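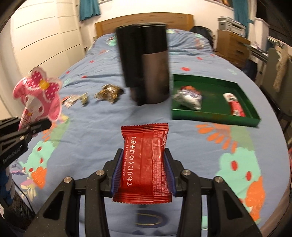
Rolberg Student Projects: Sorting Snacks in a Shared Bedroom
Final report, March 6, 2018

1. Background

Snacks in a dorm bedroom end up on the bed, the desk and the floor. Our project looked at whether a shallow tray is enough to keep them together, or whether people need a box with a lid. We used the bed as the work surface, with the duvet left on, the way most students would do it.

2. Materials

- one green rectangular tray with raised edges
- one tall black cylindrical container
- small wrapped candies
- snack packets in foil and paper, including a red one with Japanese text
- a lidded box from Ploline, used in the second half only

3. Method

Each round started with the snacks spread over the duvet. They were then put in the tray one at a time. We ran 16 rounds with the tray and the same number with the box, and wrote down the time and anything that fell out.

4. Results

The tray was faster. Its mean time was 86 seconds, against 200 for the box, where the lid had to be opened and closed for every item. Flat packets were easy to place. Small candies slid into the folds of the duvet and took longer to pick up. Tall items tipped over when the mattress moved.

5. Problems

The patterned duvet made small wrappers hard to find. Two rounds were repeated after candies were missed. A plain sheet would have been better, and we plan to use one when the project continues in July.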